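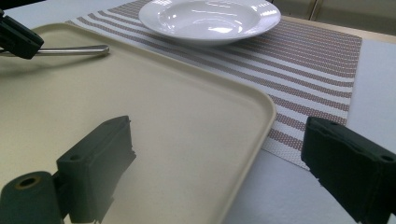
Masaru Aoki wrote in to ask whether the hand wraps we sell are long enough for adults, as the pair he bought in January ran out before he got to his thumb. They were the junior length. We have had the same question from a few other customers, so the product page now lists the two lengths separately, with the measurement next to the price.

Junior wraps are 120 inches and suit most kids up to age twelve or so. Adult wraps are 180 inches. If you have large hands, or you like extra padding over the knuckles, order the adult length whatever your age. Anyone who got the wrong pair from us can exchange it, as long as it has not been washed.

The Semaan wraps are back in stock in black, red and white. We ordered 500 pairs this time. The last batch sold out before the spring classes started and several gyms had to wait. Gyms ordering 20 pairs or more get the team price, which shows up in the cart without a code.

A few notes on care. Wash wraps in a mesh bag on cold and hang them to dry. Close the hook and loop strip first or it will catch on everything else in the load. The dryer shrinks the cotton and the wraps lose their stretch. Roll them with the thumb loop on the outside when you put them away, then roll them the other way before class so the loop is on the inside of the fabric where you start.

Fadwa Morsy asked about mouthguards. The Suma youth size is due next month. The adult size is on the shelf now in clear and blue.

The Dreltora headgear in size small is still on back order. If you have paid for one, your order is in line and you do not need to contact us again. Refunds are available if you would prefer not to wait. Send your order number to Nabila Samir at the shop address.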